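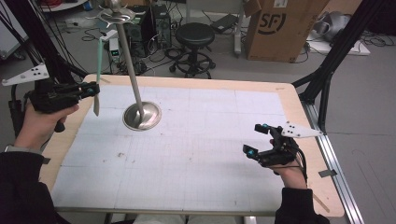 Ticket 1044 - right gripper pose jumps during two-hand takes
Component: Grivska tracker (pose from dot plates)
Site: Wastgate bench
Priority: high, blocks export
Status: open, workaround in place

Problem
Right gripper pose flips orientation mid take. Position stays close, rotation snaps to a mirror solution, then back. Left is fine. Replay in Skarnico viewer shows the wrist spinning for a few samples and the planner then throws the whole take out with "velocity limit, right".

40 takes checked, 7 have at least one flip. Worst one flips 53 times.

Expected: smooth track or a dropout flag. Not a confident wrong answer.

Log

9:10 - restarted tracker, recalibrated both head and gripper cams. No change.

9:35 - swapped the plate IDs in config to see if the fault follows the hand or the ID. Follows the hand. So config is ok, ids are ok.

10:20 - plotted flips against plate angle. Nearly all when the right plate is close to face-on to the head cam. Classic two-solution case for a flat target, the reprojection error is almost the same for both and solver just takes the lower one. No memory of the last sample.

10:50 - why not left? Left operator hand comes in at a steeper angle on the stand task so it rarely gets face-on. Tried a take with the hands doing each other's moves, left flipped too. Not a hardware thing then. Stop swapping cables pls.

11:30 - turned on prior_from_last in Grivska. Flips gone in 5 of the 7 when reprocessed. Other two start the take already in the wrong solution so the prior just holds it there. Worse in a way.
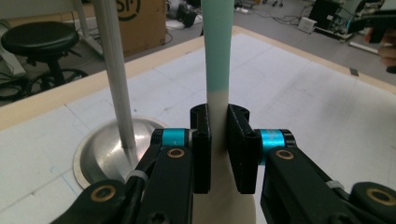 Can we just use the gripper cam pose when the head cam solution is ambiguous?
For short gaps it works. Gripper cam odometry drifts on the faintly lined white top when the hand stays low, so keep it under a second and let the head cam take over again once the error ratio is back above threshold.

13:15 - added ambiguity check: if the ratio of the two errors is under the limit, don't publish, mark as dropout, fill from gripper cam. Also no take start until ratio is good on both plates. Reran all 40, no flips left. Two takes now have long dropouts and fail export, re-record those.

13:50 - Nakamura build still has the old solver, dont merge their takes untill they pull. Viewer shows build hash bottom left.

Workaround for operators
Hold both grippers tilted at start, wait for the tone, then go.

To do
- make ratio limit a config value, hardcoded right now
- unit test with a face-on plate, both mirror solutions
- planner error should say "tracking" when the tracker is at fault, lost an hour on that
- reprocess the Thursday batch before anyone trains on it

Leaving open till the Thursday batch is through.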